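Where do you fold laundry when there's no table?

pladomwood_kit
Posted March 2025

We moved in December and the new place has no counter anywhere near the washer, so all my folding happens on the bed. I don't mind that part, but jeans drive me nuts. I fold them, turn around for a shirt, turn back and they've slumped over into whatever pile is next to them. Also I've got a white sheet on there and I'm scared of the blue coming off on it. Does anybody have a system? I did look at one of those Zando folding boards but it was 2 sizes too small for adult pants.

mota77

Buy a table.

wanhamwash

Ha, well, if you've got room for a table then sure, but I folded on a bed for years and it's fine once you quit piling everything in the middle. A mattress gives a little wherever you lean on it, so any stack near you is going to tip. I put jeans down first, way over on the far edge, and then I leave them alone. Fold them in half the long way, legs together, smooth the pockets flat, then bring the hems up to the waistband and fold once more. They sit pretty low that way and don't slide much.

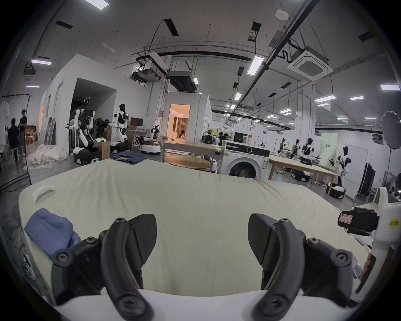

Small stuff I keep at the near corner where I can grab it – cloths, pillowcases, anything I haven't gotten around to. It can stay bunched up until the big things are done, who cares. Pull the sheet tight before you start if you can stand to, but a few wrinkles won't hurt anything (mine always has some).

On the dye, I'd only worry with brand new jeans or if they're still damp at the seams. The waistband is the last bit to dry, so pinch it before you set them down on anything white! If you're nervous just throw an old towel under them. And wash the new ones by themselves a couple of times, inside out, cold.

pladomwood_kit

Ok the far edge thing makes sense, I've been stacking right where I lean. Will try the towel too. And mota77, I'd love a table, come measure my hallway lol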